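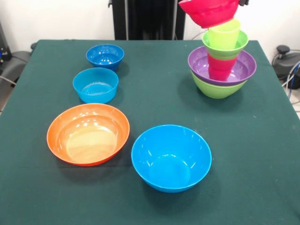 How Do You Shop for a Robot?

April 6, 2019
By the Irkora Kids' Page
2 minute read

Say your school wants a robot that can stack dishes. Great idea! But you can't just grab one off a shelf and plug it in. Buying a robot takes planning, and the planning is pretty fun (really!).

First, pick the job. "Help in the kitchen" is too big. "Stack plastic bowls and cups" is much better, and now you can ask good questions. How wide is the biggest bowl? How heavy is it? How high will the stack get? A robot arm has to reach over the top of the whole pile, so a tall stack might need a longer arm, and longer arms usually cost more.

Next comes the hand. Robot people call it a gripper, and lots of times it's sold separately! A gripper that's super at pinching the thin rim of a bowl might be terrible at holding a melon. So match the hand to the job.

Then there's all the other stuff. An arm needs something strong to bolt onto, plus a table, cables, and a computer to tell it what to do. Cables sound boring, but they cost money too, and they have to reach the plug!

Let's try a pretend budget. The Chisholm School Robot Club has 1000 dollars left after buying its arm. A gripper costs 310 dollars. Now there are 690 left for the table, the cables and spare parts. Should the club get a second gripper in case the first one breaks? If it does, there will be 380 dollars left. Hmm! What would you choose?

Save some money for practice things as well. Bright plastic bowls are perfect. They don't cost much, they come in different sizes, and they don't smash like china when a robot drops one. Robots drop plenty while people are still teaching them.

Last of all, plan your time. If the club wants its robot stacking by October, it should order early and leave whole weeks for testing.

Now pick a job at your house and start a list!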